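Help me find out what people do with a small tabletop shelf

Hi! I run the little home goods line at Funham, and I need people to come and play house with a shelf for an hour. It's our Gruken shelf -- a wooden board on a black metal frame, low enough to sit on a table -- and I want to see where you'd put things when it's all yours.

You'll get 60 minutes, a wooden table, and a pile of ordinary stuff like dishes, bowls and a potted plant. Set it up the way you would at home, then change your mind as often as you like. I'll sit in the corner with my coffee and ask a few questions at the end (I'm nosy, but I'm nice!).

I'm looking for 77 people. You don't need to be tidy. I'd love some folks who pile everything on top and forget there's any room underneath, because that's me, and I want company. Renters and people with tiny kitchens, please do write in.

Sessions run all through April at our Turkau building, up to 5 a day. We pay in cash before you leave, and parking is free out back.

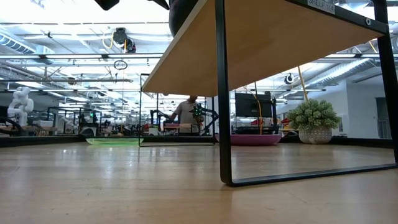
To sign up, send me a note through the contact form with "shelf" in the subject line, and tell me if mornings or afternoons are better for you.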